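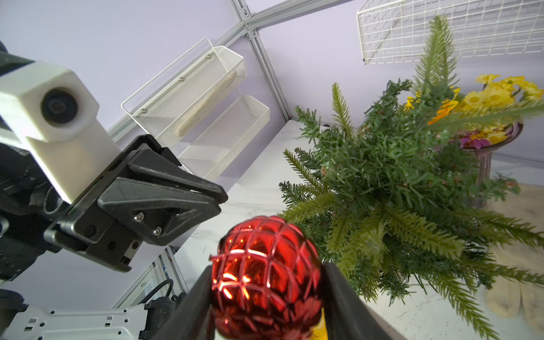
A success rate is a property of a policy, a task, a reset procedure and a stopping rule. Most manipulation papers report the first two with care, mention the third in an appendix and leave out the fourth. I think the stopping rule deserves a line in the main results table, next to the number it produces.

The case I know best is the ornament task in the Sendden suite. Two arms share a table with a small artificial tree on it. The policy has to pick up an ornament, bring it to the tree, hang it on a branch and let go. We trained on 915 teleoperated demonstrations and ran 200 evaluation rollouts. Under the rule the suite ships with, the policy passed 179 of them. The rule says an episode ends in success when the ornament is supported by the tree and both grippers are clear of it. The operator presses a key at that moment, and the arms go home.

Then we changed one thing. The operator still pressed the key, but the episode was not scored until 30 seconds later, after the arms had returned to rest. Same checkpoint, same ornaments, same table. A little over a third of the episodes that passed under the first rule failed under the second. Some ornaments slid off the tip of a branch. In others the gripper had caught a few needles while opening, and the branch took the ornament with it when the arm withdrew. A few dropped with no contact at all, from a branch that sagged slowly under the load.

I would call every one of these a failure of the policy. A person asked to decorate a tree would not get credit for an ornament on the floor. The usual reply is that the delay measures the tree, and that an artificial branch is a noisy fixture. I don't find this convincing. The demonstrators worked with the same branches, and their ornaments mostly stayed put. They pushed the loop further in toward the trunk, and many of them waited a moment before opening the fingers. That behavior is in the data. The policy learned the approach very well and the seating motion poorly, and a rule that stops the clock at release cannot tell the two apart.

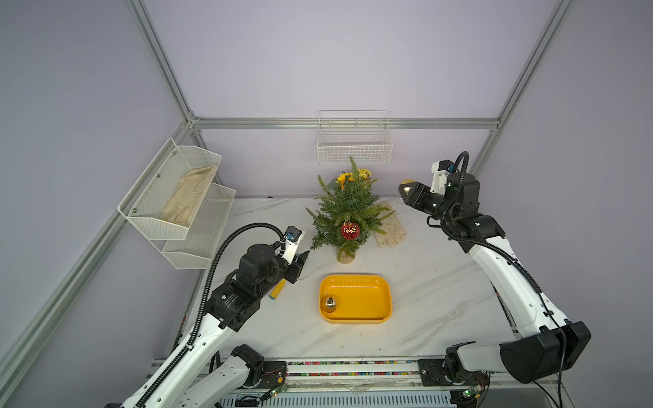

The ornament task in our two-arm cell, with a gold ornament in the right gripper and a red one on the tree.

It matters more for this kind of task than for block stacking. Ornaments are round, and several are glossy enough that the wrist cameras pick up strong highlights on them. The branches bend. Depth at the contact point is poor because the needles fill much of the wrist view. All of these push the error into the last few centimeters, where a release-time rule looks least closely.

There is also a cost in how results get compared. Yap, the baseline most groups use on this suite, opens its grippers slowly and backs out along the line it came in on. Zurkura releases fast and leaves by the shortest path. At release time we could not separate them. With the delay, Yap was clearly ahead. A reader choosing between them on the published numbers would pick by training cost and get the worse one. I don't blame the authors of either. They used the rule they were given.

The objection I take more seriously is about throughput. Thirty seconds on every rollout adds up, and evaluation on real hardware is already the slowest part of the work. For a group with one cell, that is a real price. I have two answers. The first is that the delay can overlap with the homing motion and with the operator's notes, which take up a good part of it anyway. The second is that a shorter run under a strict rule tells me more than a longer run under a loose one. The confidence interval gets wider, and I would accept that. A narrow interval around the wrong quantity is easy to get.

Some groups have moved to learned success detectors, and Cotum now offers one as the default. It removes the operator's key press, which is good, because operators anticipate. It does not remove the stopping rule. The detector was trained on frames labeled at release, so it carries the old rule inside it, where it is harder to see and harder to change. We fed it the full recordings, including the delay, and it kept marking episodes as passed with the ornament already on the table.

What I am asking for is small. State when the episode ends and who or what decides it. Leave the arms out of contact for a fixed period before scoring, and print the length of that period beside the rate. Keep the release-time number too, in its own column, so that older results can still be read against new ones. In our next report the gap between those two columns will be the first figure, and the training curves will go in the appendix.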